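The Grapes

I got the job because I have steady hands and because my cousin's neighbor had quit it. Bosham pays by the good run, which means you sit at the bench, hold a pair of handles, and make two robot arms do what your own arms are doing. Fruit goes on the plate. Fruit comes off the plate. If the run is clean you press the green pedal, if it's ugly you press the red one, and then you set everything up again and go around.

The target for August was 500, minus the few they already had from the tryouts, so 497. I remember the number because it was written on a piece of tape on my chair and I sat on it every day for a month.

The first week I was terrible! I'd done the training video, I'd nodded all the way through it, and then I took hold of the handles and drove the left gripper straight into the lemon and off the far side of the plate. You don't feel anything, see. Your fingers close and the robot's fingers close, but there's no squeeze coming back to you, so you have to learn to look at the fruit the way a cat looks at it. My supervisor, who wore the same green fleece in all weather, told me to slow down. Then she told me to slow down again. By lunch I was moving like someone underwater and I'd pressed the green pedal 5 times.

It got better. I found out that the apple wants to be taken from the side, and that the lemon will roll if you so much as think about it, and that the purple grapes are the devil. They're rubbery, they hang over the edge, and whichever one you grab is never the one holding the bunch together. Everyone on the floor had a grape story. The guy on the bench behind me claimed he once lifted the whole plate by them, and kept it in the air for a good ten seconds, and pressed green out of spite.

My mother wanted to know what I did all day. I told her I was teaching.

"Teaching who?" she said.

"It's called Hullora," I said, which was the name of the software, and she said that was pretty, was she foreign?

I should say that I talked to it. I'm not proud of that but I did. Not real conversation, only the kind of thing you'd say to a kid on a bike. Easy, easy, okay, now the orange one. Over a few weeks I got a rhythm going, and I'd hum on the way in with the left arm and stop humming right before the fingers shut. A little catch of breath, then close. It was a habit, I had it when I iced cakes at my old job too, and I never gave it a thought. 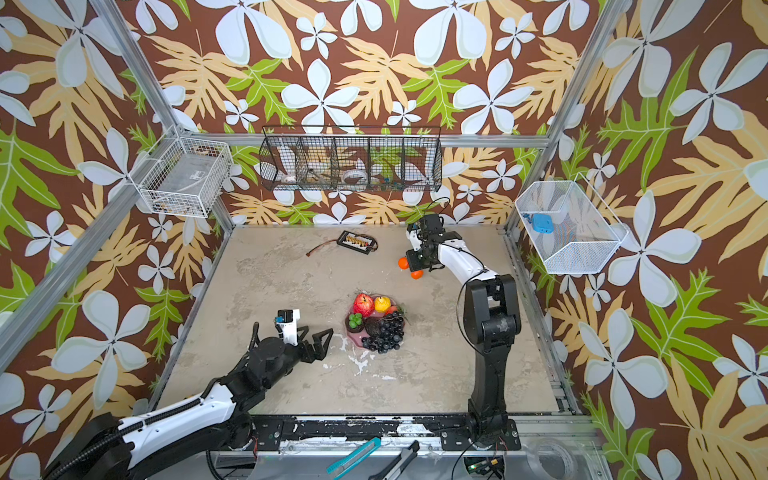

Once I passed 400 they let me stay late for the first test. There were nicer ways to spend an evening, but I'd put a month into this thing and I wanted to see it. The supervisor unhooked the handles and put them on the shelf, and the two of us stood back with our paper cups. She typed something in. The arms twitched, the way they do, and then the left one went out toward the plate all by itself.

It was slow. It was so slow, it had my slowness exactly, that underwater thing. It came in over the fruit and down to the side of the apple, not the top, and I grabbed her sleeve like we were at a school play.

And right before the fingers shut, it stopped. Just hung there for a moment. Then it closed and lifted the apple off as neat as you please.

"What's it waiting for?" she said. She leaned in to look at the screen. "Is that a lag? It's doing that every time."

It did it on the lemon, too, and on the green grapes. In, and stop, and close. I could have told her. I stood there with my face going hot, holding my breath in the same places.

She wrote it down as a delay and said the people at Grinar would probably want it trimmed, they were paying for the thing and they liked it quick. I said sure. I asked if we could try the purple grapes before we went home.

It took the wrong one, of course. The bunch swung, slid off the fingers and landed half on the plate and half on the table, and the arm stayed where it was with its hand open. I said, "Easy, easy, okay," out loud, in front of my boss.

She looked at me for a while, and then she put her cup down and reset the fruit.

"Again?" she said.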